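Ullell Pen and Paper Circle
Minutes of the June meeting
Jun 5, 2018, back room at Nestora

The meeting opened with everyone trying out pens before the chair had finished saying hello, so the minutes start there too. Apologies were noted from two members. The May minutes were accepted after one correction: the green ink passed round last time was Feyisa Moss and should not have been written down as Feyisa Forest. Sorry, Feyisa fans!

1. Money and supplies

We have $160 in the kitty after paying for the room through the end of summer. The bulk order of 500 sheets of Trarnelon smooth paper has come in, and it is lovely stuff. Several of us ran a wet gel pen across it and then a thumb straight after, and hardly anything moved. Members can take a pack home for 99 cents until the first box is gone. The second box stays in the cupboard for meetings.

The blotting paper is down to scraps. Agreed to buy more out of the kitty.

2. Left-handed writing night

This was the big item and it ran well over. The last left-handed night was such a hit that there was no argument about having another, only about how to run it. Right-handers will again write with the left hand for the first half. The left-handers among us would like it noted that they do this every day and would welcome some applause.

We talked a good while about grip. The handout says to hold the pen low, near the point, and plenty of people find that cramps the hand within a line or two. Others take hold much higher up the barrel and like the freedom, even if the letters come out enormous. It was suggested that beginners try the pen in a full fist first, make big loops, and only then move to a normal writing hold. A short demonstration at the table followed, then a longer one, then everybody was doing it.

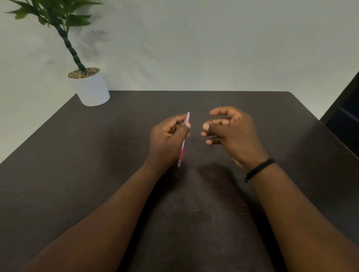 Photo: Ullell Pen and Paper Circle

Agreed to rewrite the handout so that it shows more than one grip. The new version should also say something about the idle hand, which half the room had forgotten about. Resting it flat on the page to stop the paper sliding got the most support.

There was also a strong feeling in favor of cheap, bright pens for these evenings. Pink came up more than once. People relax with a pink pen! Nobody wants to risk a good nib on a wobbly alphabet, and a see-through barrel is handy for keeping an eye on the ink. Agreed to put together a jar of mixed colors for the table – donations welcome, caps on please.

3. Letter swap with the Trarnelon group

They have written back and they are keen. The plan is for 6 letters from each side to begin with, one page apiece, any pen, any color. Names go in a hat at the next meeting. A question was raised about whether typed envelopes are allowed. After some lively talk, no.

4. Any other business

The lamp at the window end flickers. Nestora will be asked for a new bulb.

A request was made for a quiet half hour at the start of each meeting, just writing, no chat. To be tried in July.

Somebody left a tin of paper clips behind in May. It is on the shelf.

The meeting closed late, with the tables wiped down and three people still doing loops.

3 comments

inkyfingers
Put me down for the letter swap please. And I have a whole drawer of gel pens for the jar.

lefty_in_ullell
Applause received with thanks. The fist thing really helped my daughter when we tried it at home, she filled two pages with loops.

papermoth
Is the Trarnelon paper OK for fountain pens or just gel? Would take two packs if so.

14 shares

Recent posts
Minutes of the May meeting
Feyisa inks, our swatches so far
Left-handed writing night: the old handout
How to find the back room at Nestora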